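Rumden – Conjunto de demonstrações de tarefas domésticas em casa de banho
Ficha de dados e notas de utilização

Versão 2, revista em agosto

Âmbito

O presente repositório reúne demonstrações de tarefas de limpeza e arrumação realizadas por operadores humanos com pinças manuais. O conjunto foi preparado no âmbito do projeto Rumden, com o propósito de avaliar em que medida as políticas de manipulação atualmente disponíveis executam trabalhos domésticos comuns sem intervenção humana. A ficha destina-se a equipas de investigação e a entidades que ponderem adquirir ou ensaiar equipamento de assistência doméstica.

A resposta curta à pergunta que motivou o projeto é negativa: nenhuma das políticas treinadas até à data concluiu a rotina completa de forma fiável. Algumas etapas isoladas, porém, apresentam resultados que justificam a continuação do trabalho.

Conteúdo

demonstracoes/ – 1389 episódios, segmentados por etapa
anotacoes/ – etiquetas de etapa, início e fim de contacto, motivo de interrupção
avaliacao/ – 165 ensaios autónomos com a política de referência Kukwood
scripts/ – leitura, conversão e verificação de integridade
LICENCA.txt – condições de utilização

Cada episódio inclui o vídeo das câmaras disponíveis, a abertura das pinças e a trajetória estimada de cada mão. Dos episódios publicados, 219 têm apenas uma das duas pinças com trajetória válida; estão assinalados no campo mao_unica e não devem ser usados em treino bimanual.

Tarefas abrangidas

A rotina compreende a recolha de pequenos objetos pousados no tampo do lavatório, a passagem de pano no tampo e na bacia, a limpeza do rebordo da banheira e a reposição dos objetos. A lavagem do pavimento e a limpeza da sanita ficaram excluídas desta versão. Também não se incluem tarefas com produtos químicos concentrados.

As superfícies claras e brilhantes foram mantidas deliberadamente. Uma casa de banho real oferece poucos pontos de referência visual, e um conjunto gravado apenas sobre bancadas texturadas conduziria a conclusões demasiado favoráveis.

Resultados da avaliação

A recolha de copos e frascos é a etapa mais próxima de uma utilização prática. A política Kukwood localiza o objeto e fecha os dedos na posição correta na maioria das tentativas, com falhas concentradas nos recipientes transparentes.

A manipulação de panos continua por resolver. O pano muda de forma a cada contacto, e a política tende a agarrar uma única camada junto ao bordo, perdendo-a ao primeiro movimento de fricção. Quando a preensão se mantém, a trajetória cobre apenas parte da superfície. O operador humano corrige estes erros sem interromper o gesto; a política, em regra, reinicia a etapa.

O rebordo da banheira levanta uma dificuldade distinta. A curvatura exige pressão constante com mudança contínua de orientação do punho, e a política alterna entre a perda de contacto e a força excessiva. O limite de força definido pela Lirkico para a bancada de ensaio deteve o braço em várias ocasiões. Estes ensaios foram contabilizados como falhas, mesmo nos casos em que a superfície já se encontrava limpa.
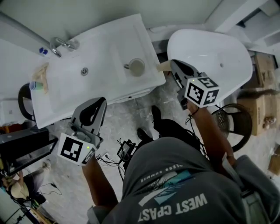
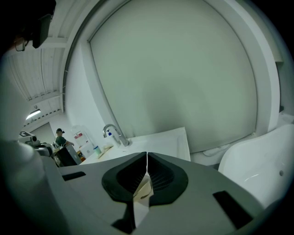 Os critérios de sucesso constam do ficheiro avaliacao/criterios.txt. Uma etapa é considerada concluída quando o estado final coincide com o pretendido, sem queda de objetos e sem intervenção do supervisor. Não se atribui pontuação parcial. O tempo de execução é registado, mas não entra na classificação.

Limitações conhecidas

O espaço de gravação é um só, pelo que o conjunto não permite avaliar a generalização a outras habitações. A disposição dos objetos varia entre sessões; as louças sanitárias e a torneira, não. As câmaras montadas nas pinças têm lente de grande angular e os vídeos são distribuídos sem correção da distorção. Os parâmetros de calibração acompanham cada sessão.

Algumas gravações mostram outras pessoas presentes na sala. A sua utilização para identificação ou reconhecimento facial está expressamente vedada pela licença.

Utilização desaconselhada

Os resultados aqui reunidos não constituem certificação de segurança nem devem ser invocados para anunciar um produto como apto ao serviço doméstico autónomo. O relatório técnico MacDonald, incluído na pasta avaliacao, descreve as condições em que os ensaios foram supervisionados – com um operador junto ao botão de paragem durante toda a execução.

Manutenção

As correções às anotações são publicadas em conjunto com a versão seguinte. Os pedidos devem indicar o identificador do episódio, a etapa e o instante em causa. A próxima versão incluirá a dobragem de toalhas e novas repetições da limpeza do rebordo.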